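GADTHORPE HOUSE RESIDENTS AND STAFF – LAUNDRY AND CLOTHING MEETING

Minutes, August 27, 2019
Small lounge, ground floor

Present: Vilhjálmur Sveinbjörnsson (chair), housekeeping (both shifts), night staff rep, two residents from the first floor, one relative. Minutes taken by the office.
Apologies: kitchen, Ullulgate wing lead (arrived for item 4, left before AOB)

1. Last minutes
Agreed. One correction – the ironing board went to Ullulgate, not to the top floor. Office to amend.

2. Missing items
Still the main complaint. Relative said her father has had three cardigans go and one come back, and the one that came back wasn't his. Housekeeping said unnamed clothes go in the blue crate by the boiler room and get put out on the first of the month. Residents didn't know about the crate. Chair asked for a notice in the lift and one by the dining room door.
Night staff said socks are hopeless. Agreed not to spend the meeting on socks.
ACTION: office, notices up by end of week.

3. Name labels
Old iron-on ones peeling after a few washes, everybody fed up with them. Quote in from Grultlow for 1000 woven sew-in labels, delivery 17 working days. Housekeeping would rather have sew-in but asked who is doing the sewing. Long discussion. One resident offered (she used to do alterations) and would like a decent lamp and a chair with arms. Chair thanked her.
Question from relative – can families sew their own in at home before things come in. Yes, please. Waistband for trousers and skirts, back of neck for tops, nowhere that rubs.
Order agreed. Cost to come out of the linen budget, chair to sign.
ACTION: chair, order. Housekeeping, list of who needs labels first.

4. Machines and wash days
Aoki machine in Ullulgate still stopping part way through the spin. Engineer has been twice. Wing lead says if it is overloaded it stops, if it is underloaded it stops. Third visit booked. Meanwhile Ullulgate clothes to come over to the main laundry in the yellow bags, before 6 in the evening and not after, as the late bags are getting left in the corridor.
Blankets and throws to have their own day. At the moment they go in with towels and come out covered in bits. Chair asked for the day to be written on the laundry door so that bank staff can see it.
ACTION: wing lead to chase engineer. Housekeeping, sign on door.

5. Sorting and folding in bedrooms
Raised by residents. Clean clothes being folded in the laundry, carried up in a stack and arriving in a heap. Would prefer to have them brought up and sorted on the bed, where they can see what's theirs and say so. Housekeeping happy to try it on the first floor, provided someone clears the bed first.

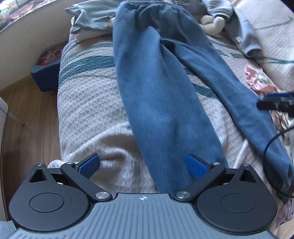
Order of work talked through. Trousers laid out flat at full length before anything is folded, legs apart, waistband straight. Elasticated ones need a bit of a tug sideways or the gathers set in creased. Then in half leg to leg, then up from the hem in thirds. Tops and anything with sleeves to wait at the far end of the bed, right way out, cuffs pulled through. Satiny and frilly things last and on their own, they slide off everything. Soft toys and similar not to be sorted with the wash, back on the pillow or the chair please, one resident very firm on this.
Blanket on the bed to be smoothed first. Small things get lost in the folds and turn up a week later.
Night staff asked if this means more time per room. Housekeeping thinks yes to begin with. Chair said try it through September then look again. Relative asked that residents who want to fold their own are left to do so even if it is slow. Agreed by all.
ACTION: housekeeping, first floor trial. Feedback to next meeting.

6. Drawers and wardrobes
Drawers over full in several rooms. Winter things could go in the under-bed boxes but some of the lids don't fit. Families to be asked to take out of season clothes home where they can – letter to be friendly, last one upset people.
Hangers: too many wire ones. Chair has 2 boxes of the thick plastic sort in his office, help yourself.
ACTION: office to draft letter, chair to read it before it gose out.

7. AOB
Peg bag missing from the yard, has anyone seen it.
Smell of the new washing powder. Opinions divided. One resident itching, housekeeping to go back to the old powder for her things and note it on the board.
Relative asked if the mending could go on a rail instead of in a carrier bag. Yes, there is a spare rail behind the stage, needs a wheel.
Tea at half past, so item on curtains held over to next time.

Next meeting: September, date to be confirmed, same room unless the choir have it.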